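Noswood Stationery List — archive
Filed under: Pencils and sharpening
Reading time: 3 min

Re: Storing sharpened pencils, point up or point down?

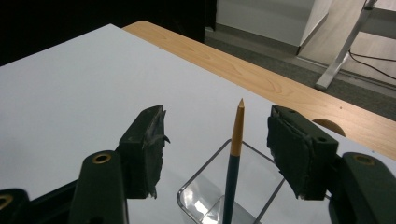
Dark blue pencil with the long point, standing in the clear container.

Dear Yavuz, dear all,

Thank you for your message, and I am sorry that my answer comes late. I quote your questions and write under each of them.

Yavuz Kırmızıgül wrote on 10/09/2025:

> I have sharpened my whole drawing set again and half of the points
> broke in the drawer. My sister says I should stand them in a cup.
> Do you keep yours point up or point down? And is a long point worth
> the trouble if it only breaks?

Point up, always. When I started to draw plans at Kavum I kept my pencils point down in a metal cup, as my father did, and each time I dropped one inside, the lead hit the bottom. Sometimes the break was inside the wood and I noticed it only at the next sharpening, when the lead fell out in small pieces. I lost a good part of a box in this manner before I understood the cause.

Now I use a clear container on the white table. I like that it is clear, because I can find the color I want without taking out the others. For a long time I had a ceramic mug, very nice to look at, but it was wide and low and the pencils leaned to all sides like people waiting for a bus. A container should be narrower than you think. If the pencil stands almost straight, it will not knock its point against its neighbors.

About the long point. I believe it is worth it for drawing, less so for writing. With a long cone of wood you see the paper better around the tip, and you can turn the pencil a little in the fingers and continue with a fresh side. For shopping lists and for the telephone I keep short points, made with the small sharpener from Avcı, and I do not worry about them.

> How do you make it so long? My sharpener gives a short fat one.

I use a knife and then sandpaper, grade 320. First I cut the wood away in thin pieces, with the thumb of the left hand pushing the back of the blade. Do not pull the knife toward you. When enough lead is free, I lay the sandpaper flat and roll the tip on it very lightly. For one pencil I need three minutes, maybe more when the wood is hard. A long-point sharpener also exists and Runodia sells one in their shop, but I tried it only once and I cannot say much about it.

One warning — a long point does not like a drawer. If you must carry such pencils, put a cap on each one or roll them in cloth. I think this was the real problem with your set, more than the sharpening itself. Each time you open the drawer they roll, and they meet the wood at the front.

> Does the lead dry out if it stands in the open?

For graphite I have never seen it. I have a pencil that has been in the open for nine years, and it writes the same as the new ones. It only collects dust, so I wipe the tip with a tissue before I touch good paper. With soft colored pencils I am less sure. Mine stand away from the window, and perhaps somebody on the list knows this better than I do.

Please tell us in November if the cup helped. I would also like to know which make your pencils are, as you did not write it.

With kind regards,
Taner Gündoğdu

Messages in this thread: 17
Noswood Stationery List | Contact the list owner | Back to top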